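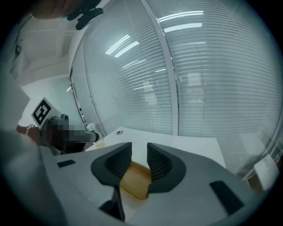 It has been a busy May in the Skoltgate teaching room, and since so many of you have written in asking how the hand-guided sessions are going (thank you, we do read every note, even when it takes us a while to answer), it seemed a good time to catch everyone up.

For those who joined the list recently, we spent most of last year teaching by remote control. One person sat at the desk with a pair of joysticks and drove the arm through a task while a second person stood by and called out when it drifted. It worked well enough for big, slow movements – stacking boxes, opening drawers – but small bench items were a struggle. You lose the feel of the thing when you are steering from across the room, and even our most patient drivers would come away from an afternoon of it with stiff shoulders and not a lot to show.

So this spring we moved the small-object work over to hand-held grippers. The person doing the teaching holds the gripper and simply does the job with it, at something close to a normal pace, and the recording is what the robot learns from later. The fingers have ridged inner faces, which helps a great deal with smooth items like the little clear bottles we have been practicing on. A marker board is in view too, with its bold black and white pattern, and it gives the software a fixed thing to measure from when the gripper is swinging around.

The numbers have been very encouraging! We recorded 309 demonstrations this month, of which 143 were bottle tasks, and Dénes Lakatos has been through every one of them with a cup of tea and a great deal of good humor. He threw out 40 of the bottle recordings, mostly for the same reason: people close the fingers too early. When you use your own hand you start to grip a moment before you arrive, and you never notice you are doing it. With a gripper that habit knocks the bottle sideways. His advice is to come in with the fingers open, stop, and only then squeeze. It feels terribly slow the first few times, but it does become natural.

He also asks that everyone keep the marker board in view as much as they can. If your sleeve or your shoulder gets in front of it for a second or two that is fine, but a long stretch without it usually means the recording can't be used, and it is a shame to lose a good one that way.

Our friends at Verkex have kindly offered to run the same bottle tasks at their Salinas site, with their own people and their own tables, so that we can see how much the lessons depend on one room and its lighting. We are very curious about that – our blinds and ceiling lights make for a lot of reflections, and it would be good to know whether a robot taught here gets confused somewhere plainer.

Sessions for new demonstrators run for 2 hours and start at 10 in the morning. You don't need any experience at all, and some of our best recordings have come from people who had never held a gripper before. Write to the front desk if you would like a spot, and do mention whether you are left-handed, as Dénes is short of left-handed bottle tasks and would be delighted to hear from you.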